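Hundstead Forums > Grippers and End Tools > Maintenance and Repair

Thread: Left finger lags the right by a hair, then catches up, then sulks

pivotpoint_ray
Posts: 347

I look after one hand-held gripper, two fingers on linkages, blue rubber pads, the usual. It spends its days picking up laundry and it has developed an attitude. On close, the right finger moves first. The left one thinks it over. By the time the pads meet, the meeting point has wandered toward the left and whatever I'm holding gets dragged along with it.

Done so far: new pads, cleaned the linkage, ran the zero routine twice, used language. The zero routine says everything is fine. The zero routine would say that about a house fire.

Cycle counter reads 2947 since the last time I had the arms off. Is that a lot? The manual (Demar, third edition, the one with the coffee-colored cover) gives an interval for greasing and nothing at all for the pivot screws.

greasemonkey_lite
Posts: 1722

Pivot screws. It's always the pivot screws. Next.

pivotpoint_ray

I checked them. They're tight.

greasemonkey_lite

That's what I'm telling you. Too tight. You took the arms off and put them back on the way a person puts a wheel on a truck. Those screws are supposed to hold the arm and let it swing. Back the left lower one off an eighth of a turn and try again.

tollgate

Going to disagree with the big post count here. A tight pivot gives you drag through the whole stroke. Ray says it lags and then catches up. That's slack being taken up somewhere before the finger moves. I'd look at where the arm meets the drive on the left side before touching any screw.

greasemonkey_lite

A tight pivot gives you stick and then slip. Stick, wait, slip. Read his title again.

tollgate

I read his title. "Sulks" is not a diagnosis.

pivotpoint_ray

It's the best one I've got so far.

hem_and_haw

Before you two get going, Ray, what are you testing it on? If you're closing on air you'll chase this for a week. Air doesn't push back. Use something soft and thick that shows you where it got pulled. Rosaura Henao's old write-up from the Pevisau shop pages covers this and the site has been down since August, so I'm pasting my saved copy. I've had it taped inside a cabinet door for ages and it has fixed more grippers than I have.

Checking finger timing without a bench

Most of us don't have a proper fixture and the people who do are using it to hold up a monitor. A folded towel will do the job. Fold it thick enough that the pads meet it well before the end of the stroke, set it on something flat that it can slide on, and come in with the jaws wide. 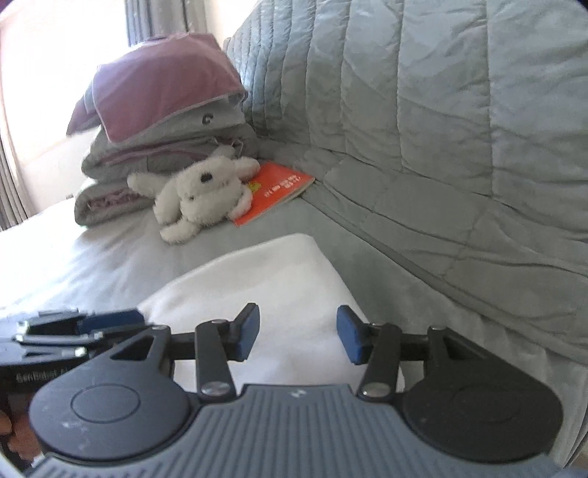 Rosaura Henao | Workshop Notes | Filed under: Fingers, Linkages, Complaints

Stop short of the towel with the pads still clear of it and look at the two sides against each other. If one pad leans in more than its partner, write down which one and how much, then go around and look again from another angle before you believe it. I've adjusted a perfectly good arm on the strength of a bad viewpoint and spent the afternoon adjusting it back.

Now close slowly. Mark the towel first with a bit of thread where you expect the middle of the grip to land. When the first pad touches, stop. Measure from the other pad to the cloth. Open, turn the whole tool around so left and right trade places, and do it again. If the gap follows the tool, the trouble is in the tool. If the gap stays on the same side of the towel, you folded the towel crooked, and you may go and have lunch.

There are four pivot screws to think about on each arm: two down by the body, two up where the arm meets the finger. Do them one at a time, bottom first. Loosen until the arm swings under its own weight with the drive disconnected, then snug until it barely won't. Put a paint dot across the head so you can tell later whether it moved or you only think it did.

Wipe the round covers while you're in there. Dust won't hurt them, but dust has friends.

End of paste.

tollgate

Good procedure. I'll point out that "with the drive disconnected" is where you'd find my slack.

greasemonkey_lite

And "snug until it barely won't" is where you'd find my screw.

sun_bleached

Quick question on the photo, the left pad tilts in and the right one stands up straighter. Is that the fault she's writing about, or does it only look that way from there?

hem_and_haw

She doesn't say, and I wouldn't call it from one picture. See her line about the bad viewpoint. Mine looked like that from above and was dead even when I went around the front.

sun_bleached

So the picture is a test.

hem_and_haw

Everything she wrote is a test. I once asked her what thread to use and she answered "the kind you have."

pivotpoint_ray

OK, did the towel thing on the kitchen table. Right pad touched first, gap on the left. Turned the tool around and the gap came with it. So it's the tool and I don't get lunch.

Took the drive off the left side. Upper pivots swing nicely. Outer lower one is fine. Inner lower one, the arm just stays where you put it, like a coat rack.

greasemonkey_lite

I'll wait.

pivotpoint_ray

Backed it off, snugged it, paint dot. Arm swings. Put it back together and the gap on the left is down to almost nothing.

tollgate

"Almost."

pivotpoint_ray

Yeah, there's still a little. I went back in and the set screw on the left drive hub turned a good quarter turn before it bit. So there was some slack too.

tollgate

I'll also wait.

greasemonkey_lite

A quarter turn on a set screw is seasoning. The pivot was the meal.

tollgate

Put threadlocker on that hub, Ray. The mild stuff. If you use the strong stuff you'll be back here asking how to get it off, and he'll tell you it's the pivot screws.

pivotpoint_ray

Mild stuff is on and curing overnight. Counter goes back to zero tomorrow and I'll post again at 637, when I usually grease it. If the left side is sulking by then I'll say so and you can both be wrong together.

sun_bleached

Does anyone have the rest of the Pevisau pages saved? I'm after the one on pads peeling at the corners.

hem_and_haw

I have some of it. The bottom half was behind a hinge and it's mostly rust now. Will type up what I can read.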